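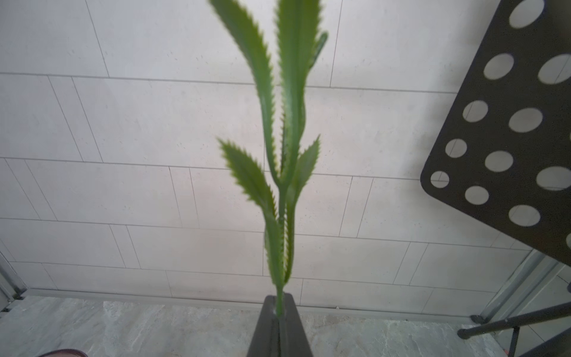
About Drondar

Welcome! We're Drondar, a small shop and workroom in Unville for people who love flowers and greenery around the house and don't always have the light, the time or the patience for the living kind. We sell stems, vases and pots, and we run a table where you can sit down and put them together yourself.

It started with one shelf of secondhand vases and a box of fabric roses at the Trillia market. The vases sold by lunchtime, the roses went with them, and people kept asking us how to make the two look good together. So we rented the old tile showroom on Cavalcanti Street, kept the gray tile (we love it, color really sings against it!) and moved in one June with 86 vases and hardly any furniture.

We now keep 2,398 single stems in stock – roses, carnations, ranunculus, eucalyptus, all sorts of leafy bits – and you can buy just one if one is what you need. Our vases come from estate sales, small glass studios and the occasional very lucky attic. No two shelves match, and we like them that way.
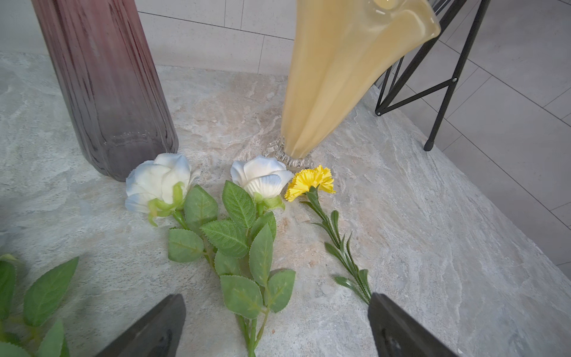 White roses and a yellow carnation on the counter, with two of our glass vases.

Our arranging table is the heart of the place. It seats up to 8 people, and a session runs from 4 p.m. until everyone is happy with what they've made. We'll show you how to bend a stem so it leans naturally, how to open up a tight bud with your thumbs, and how to pick a vase first and let it boss the flowers around a little. Tall ribbed glass loves a few long stems. A wide, flared mouth wants something fuller, or one big bloom leaning on the rim.

We also do refreshes. Bring in an arrangement that's gone dusty or flat and we'll clean the petals, steam the leaves back into shape and swap out anything that's frayed past saving. Grandmothers' centerpieces are very welcome – we've had some beauties!

Come in and rummage. The kettle is by the back shelves, the odd stems are in the buckets near the door, and you're free to try anything in any vase before you buy.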